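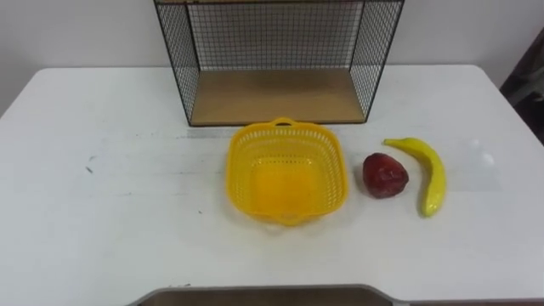 Dye notebook, 13/05/2019

Madder again. I know I said in December that I was done with madder until somebody gave me a good reason, but Cormac Gallagher came back from Zumstead with a sack of dried root that smells wonderful (sweet, a bit like old liquorice and soil) and I couldn't leave it alone.

The question for this round is the brown. Every madder bath I did over the winter started out a lovely brick red and then slid off towards something you'd find on the cover of a school hymn book. I blamed the root, then the mordant, then the pan. Cormac has been saying all along that I let it get too hot, and I have been saying all along that I don't, so this time I clipped the good thermometer to the side and wrote down what it said. More on that below, and yes Cormac, you may be smug.

Yarn is the Ridska wool, undyed, the two-ply. One skein had been scoured already and I did the rest myself with the plain soap. It took two goes to get the grease out of it. The first rinse water was the colour of weak tea and the second was clear enough to see the bottom of the sink. I'm still not sure the tied ends got properly clean, they're always a bit stiff where the ties are, so I've loosened them all into big floppy figures of eight. Please don't tighten them up again if you're tidying!

Total dry weight of wool for the batch: 323 g. Weighed after scouring and a full dry on the rail, which is how we ought to have been doing it from the start. The old notes have weights from before scouring in some places and after in others and I can't tell which is which, so I've stopped comparing against anything in the green book.

Alum mordant the usual way, with a bit of cream of tartar. I left it sitting overnight in the bucket with the lid on, then squeezed it out and kept it damp in a towel. The skein from the bottom of the bucket always seems to take the colour harder than the others and I forgot to turn them, so if one comes out darker that's probably why.

Root was chopped, rinsed once in cold water and poured away (this is Adeel Kiani's trick, it gets rid of a lot of the yellow that's sitting loose on the surface), then soaked overnight in fresh. I put it in a stocking this time. Last time I was picking bits of root out of the yarn for days and I found one in my sleeve at my sister's.

Now the heat. I brought it up very slowly on the small ring, with the wool already in, and held it well under a simmer. What I hadn't understood is how much the pan keeps climbing after you turn the ring down. I turned it down exactly where I always do, by eye, when the first wisps come off the top, and then watched the thermometer carry on up for another 8 degrees with nobody touching it. So that's what I'd been doing all winter. I'd been judging it fine, walking off to make a coffee, and it was cooking behind my back. This time I lifted the lid and slopped in some cold and got it back down before any harm was done, I think.

Cormac's words when I rang him: "well, there you go then."

Time at temperature was an hour, then ring off, lid on, left to cool in the bath until morning. The first skein came out a proper warm red with a bit of orange to it where it had been folded over the edge of the stocking. It's not even. It's a lot more even than it was, though, and the colour is miles away from the hymn book. I rinsed it until I got bored and there was still a faint pink in the water. I've decided I don't mind.

Second bath off the same root, nothing added: a soft coral. Third bath: a peachy sort of nothing, very pretty in the window and almost invisible under the strip light. Adeel likes the third one best and wants it for the warp on his sample. He can have it, but I'd like a short length back for the card.

Water. I keep meaning to look into this properly. Our tap is hard as nails here and madder is supposed to like that, which makes me wonder whether the people on soft water are all adding chalk or just living with orange. The Tawhiri dye group did a sheet on it and Adeel has a copy somewhere, with coffee on it. From memory they got their deepest reds with a pinch of chalk and a long cold start. I tried a little jar test with rainwater from the butt next to one with tap, same weight of root, same scrap of wool in each. The rainwater one is clearly yellower. The scraps are pinned on the facing page. I know the pins will rust, I'll tape them when I find the tape.

I also tried a dip in iron for one short length, purely out of nosiness. It went a dull plum straight away and I pulled it out in a panic. Quite nice once dry! I wouldn't want a jumper of it. Must remember to keep the iron bucket away from everything else, and the wooden spoon with the burnt end is now THE IRON SPOON, I've written it on the handle.

Light test. I've wound a bit of each on card, covered half with foil, and put them in the south window. We'll look in a few weeks. The last lot had 19 days up there before somebody took them down to clean the glass, and the brazilwood had given up completely while the madder hadn't budged as far as I could see. The weld was somewhere in the middle.

Costs, for whoever does the order. The Plurov alum has gone up again, it's £29 for the big tub now. It's good stuff and it dissolves without a fight, so I'd stay with it, but one tub will do us. Cormac's root was a present and I've no idea what he paid for it. He's being cagey.

Things to do before the next bath:

Turn the skeins in the mordant bucket, morning and evening.
Ring off earlier than feels right, and stay with the pan.
Find Adeel's water sheet.
Try chalk in the rainwater jar and see if the red comes back.
New labels. The pencil ones survive the bath and the biro ones don't, and two of mine are now a blue smudge.

There's still a fair bit of root left, drying on newspaper by the boiler. It's spent for red, I'd say, but I want to grind it and have one more go at it with a bit of washing soda before it goes on the compost. If you need the newspaper, ask me first.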